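FOR IMMEDIATE RELEASE

Valente opens the Plunargate play kitchen room, with real counters, pretend fruit and a lot of tidying up

Curno, January — Hello from all of us at Valente! I'm Vitória Valente, and I've been asked to write our announcement this time, mostly on the grounds that I wouldn't stop talking about it. So here goes. After a long winter of sanding, wiping, arguing over shelf heights and moving the same table four times, we're opening the Plunargate room, a practice kitchen for children and the grown-ups who come with them.

If you've been to us before, you'll know the old setup at the front of the building. It was one play stove, two crates of plastic vegetables and a rug that had seen better days. Families loved it, and so did I, but there was never anywhere to put anything down. Parents would be chatting on the bench with a toy saucepan in each hand (I have done this myself for an entire afternoon). The new room is at the back, past the coat hooks, and it has 136 square feet of clear floor.

The thing I'm happiest with is the tables. We went for plain white tops and pale walls, and I know that sounds dull next to the orange we had before, but you should see how well things show up on them. A tomato looks like a tomato. A lost lid doesn't stay lost for long. Catarina Vieira, who planned the room with me, wanted each activity to start from a clear surface with one or two objects on it, and then build up from there. I was doubtful. I like a heap. But we tried it her way with some of our regular families in the evenings, and the children settled into it so quickly that I gave in and apologized over coffee.

We've also brought in a corner for grown-up kitchen things, used only at the adult sessions. It's about where stuff lives once you've finished with it: the knife in its stand, the boards upright, the towel on its hook and so on. The stand we picked is a black one with an upright slot, and the knife has a speckled, stone-look handle that I'd very much like for my own kitchen. 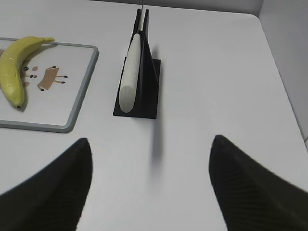 Where should a kitchen knife be kept in a home with small children?

Somewhere they can't reach or climb to, and always in the same spot, so that any adult in the house notices right away when it's missing. A stand at the back of a high counter works for some families and a locked drawer works better for others. At the adult sessions we talk through both, along with washing up, drying off and putting away before the next job begins.

The children's side is a whole different mood, I promise. We have pretend fruit, pretend bread, little bowls, big bowls, and a sorting game we've named Droltero that has more or less taken over my life. You draw a card, you fetch what's on it, you set it down on a picture board, and then — my favorite part — you put everything back before drawing again. There are 144 cards in the set. Some ask for a single item ("something yellow"), and some are real puzzlers that send two children off in opposite directions and then make them agree. We drew the first batch by hand at my dining table, and if you look closely you'll find a card where the pear has come out as a light bulb. It stays in.

The boards themselves deserve a word. We wanted pictures that were friendly and a bit odd, so that a child who isn't bothered about cooking might still wander over. One of them has a big winged insect on it with pink cheeks, in soft tan colors, and it has become the one everyone asks for by pointing. Fruit goes on the insect. I don't know who decided that, but it's now a firm rule and I've been corrected on it by a four-year-old.

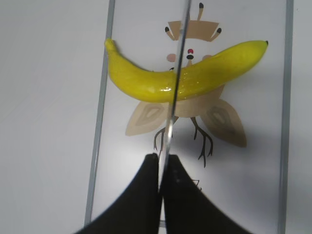
Lunch for the insect: a bright yellow banana on one of the picture boards in the Plunargate room.

Catarina has her own view of all this, and she'd like it in the release, so I'm passing it along word for word: "I grew up in a kitchen where you were sent out if you were under ten. I wanted a room where a child could carry a bowl across the floor, set it down, and have that be the whole point of the morning. If they want to do it again, they do it again. We're not in a hurry."

She's also the reason there are labels at two heights on all the shelves, one for adults and one for people who come up to my elbow. The lower ones are drawings. We did try words on both, and the lower set got peeled off within the hour and stuck to a window.

Now for the practical bits. Plunargate opens to everyone at the end of January. Children's sessions start at 10 a.m. and again at 2 p.m., and last an hour including tidying time. Adult sessions are at 6:30 p.m., and those are for adults only, please, with no exceptions for very mature seven-year-olds. Sessions are free for families in Curno. We ask that you book ahead at the front desk, as the room gets snug, and bring socks with a bit of grip because the floor is new and rather slick.

We paid for the room with ticket sales from last summer's yard supper, where 795 of you turned up and ate every last thing we had. We'd planned for far fewer. Around 901 plates got washed that night, some of them by people who had only come in to ask about parking, and I still owe several of you a pie.

We're also looking for clean, unbroken play food to add to the shelves. Wooden or plastic is fine. We have plenty of carrots. We're short on eggs, cheese and anything that could pass for a pancake. Drop them at the front desk in a bag with your name on it if you'd like the bag back.

Reporters and photographers are welcome to visit before opening. Ask for me or for Catarina Vieira at the Valente front desk, mornings are best, and wear the socks.

###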